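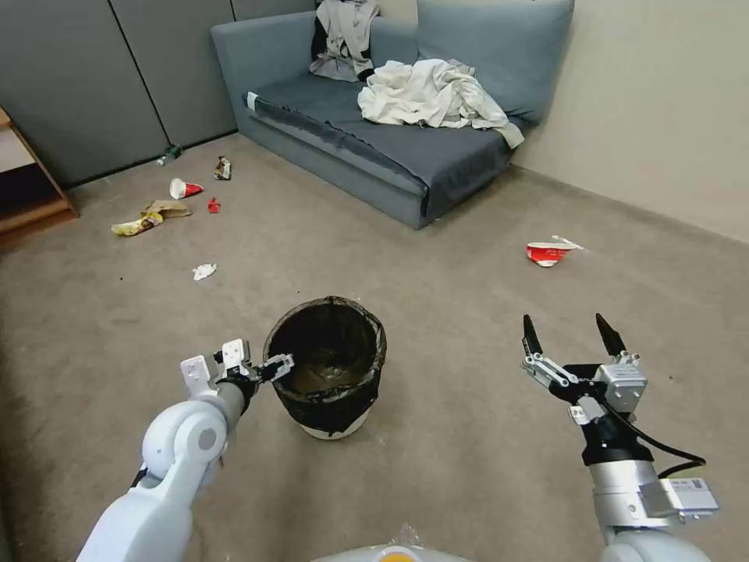

**Ticket 216: Tidy-up routine stops after bin positioning**
Product under evaluation: Vumden two-arm household service kit, trial license
Site: Prultasthorpe evaluation suite, lounge room
Submitted by: Worku Facilities Services, equipment evaluation desk
Supplier: Puninlow
Priority: Medium
Status: Closed, with one item carried forward

**Summary of the problem**

The evaluation desk reports that the litter collection routine supplied with the Vumden kit does not proceed reliably to its first pick. The fault was logged on 11 occasions during November. In each case the routine reached the step named "bin held," displayed the message "waiting for target," and remained there until the operator canceled it. The floor layout used for these runs includes paper cups lying on their sides, a small clear bottle, a flattened brown paper bag and several wrappers, all on short-pile taupe carpet. The left gripper is at the rim of the lined bin and the right gripper is open over the carpet, as the manual specifies for this step. The desk requests a correction or a written explanation before the trial license expires.

**Steps already taken by the customer**

- Restarted the controller and both arms. No change.
- Repeated the arm calibration from the maintenance menu. Calibration passed.
- Replaced the bin liner and folded the edge down over the rim as shown in the setup guide. No change.
- Ran the routine on the hard floor in the adjoining corridor with the same items. The routine completed.

**Supplier response, first reply**

Thank you for the detailed report. The corridor result is useful, as it indicates that the arms and grippers are in working order. Please send the session log for one failed run and confirm the software version displayed on the status page. Please also confirm whether the floor type was set to "carpet" when the room profile was created.

**Customer reply**

The session log is attached. The software version is 2.113. The floor type was left at the default setting. The setup guide does not mention the floor type, and the desk was not aware that it could be changed.

**Supplier response, second reply**

The log shows that items were detected and then rejected. Under the default profile, the software assumes a smooth floor and discards any item whose lower edge it cannot separate from the surface. On carpet, flat items such as bags and wrappers are the most likely to be discarded. When the first candidates are all rejected, the routine waits and does not look again. The waiting behavior is a defect in the present version and has been recorded as such.

Please carry out the following:

1. Open the room profile and set the floor type to "carpet, short pile."
2. Set "retry after rejection" to 2.
3. Save the profile and restart the routine from the beginning. Do not resume a canceled run.
4. Keep the sofa outside the work area in the room map. Fabric items on furniture are not covered by this routine.

**Customer reply**

The changes were made at 9:40 a.m. and the routine was run again with the same set of items. It moved past the waiting step and completed. On a later run, one flat wrapper was left on the carpet and reported as "not reachable." The desk considers this acceptable for a trial unit, provided that the report identifies the item left behind. At present it gives only a position on the room map.

**Resolution**

The cause was an incorrect floor setting combined with the retry defect noted above. The supplier will add the floor type to the setup guide. The request for item names in the end-of-run report has been carried forward as a separate product request. The evaluation desk will retain this ticket with its assessment of the kit and asks to be notified when the corrected version is released.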